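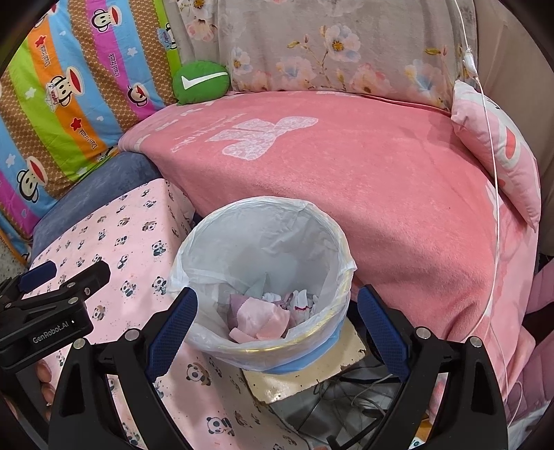
The Terkach Hand-Held Gripper Practice Set is supplied to schools, clubs and student teams that teach robot handling through demonstration by hand. Each student works a two-finger gripper directly and learns how an object should be approached, closed on, lifted and released before any arm is programmed to do the same. The set is intended for use with household goods of the club's own choosing. Soft items make suitable early material, and a lined waste bin holding scraps of pink and mauve cloth, with the black fingers open on either side of it, presents a good range of difficulty for a first-year group: thin edges, folds, and a loose liner that may be caught by mistake.

## Contents of the Set

- 6 hand-held grippers, two-finger pattern
- 12 replacement finger pads
- 1 instructor's manual, 114 pages
- 56 printed task cards
- Score sheets for club and competition use
- Storage case with carry handles

## Course of Work

The task cards are arranged in order of difficulty. The opening cards cover rigid objects placed singly on a table. Later cards introduce cloth, paper and bags, and the last group requires two students to work side by side with one gripper each. Instructors may omit cards, but the two-student cards should not be attempted until both partners have completed the cloth section.

The manual was prepared by Hermine Fankhauser and Kiros Negussie from the lesson plans of the Wedby Student Robotics Club. The section on cloth was revised by Huiling Su and now includes a separate chapter on sorting and clearing scraps. Score sheets follow the rules of the Turen Cup, in which a dropped item may be picked up once without penalty - a second drop ends the attempt.

## Care and Storage

Wipe the pads with a damp cloth after each session. Do not use solvents. Pivot pins should be checked for play at the start of each term, and any gripper with a bent link should be withdrawn from use. Store the grippers with the fingers open. Cables in the work area should be kept clear of the students' feet.

## Ordering

Catalog number: TK-900
Supplied to: schools, registered clubs and competition teams
Replacement pads: sold in packs of 12
Additional task cards: on request

Orders must be placed by a teacher or club leader. Sets for the fall term are shipped in September. Questions on course content should be directed to Helge Westerberg, Education Office. Questions on parts and repair should be directed to Ottar Ekström, Service Office.

Page revised 7/20/18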